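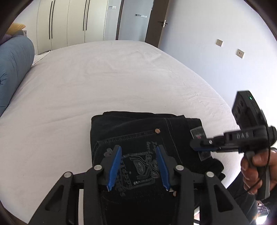 Preparing Clothing for Donation

Nelham Clothing Exchange accepts clean, wearable garments for adults and children throughout the year. Donors are asked to follow the steps set out on this page before visiting the Akande Road centre.

Step 1. Wash and dry each item fully. Damp clothing cannot be stored and will be refused at the desk.

Step 2. Empty all pockets and close zips and buttons. Keys, bank cards and travel passes are handed in to reception and held for 100 days.

Step 3. Check seams, hems and cuffs. Small repairs are welcome but not required. Items with large tears should be placed in a separate bag marked "Textiles".

Step 4. Fold trousers lengthways, then in thirds. Shirts and knitwear should be folded flat with the sleeves tucked behind.

Step 5. Pack by size, with heavier garments at the bottom. Bags must weigh no more than 6 kg each. Shoes — tied together in pairs — go in a bag of their own.

Step 6. Attach a label giving the sizes and your postcode.

Donors with more than 109 items should arrange a collection with Ifeoma Akinola, Donations Officer, at least one week in advance.

Page last reviewed: July 19, 2020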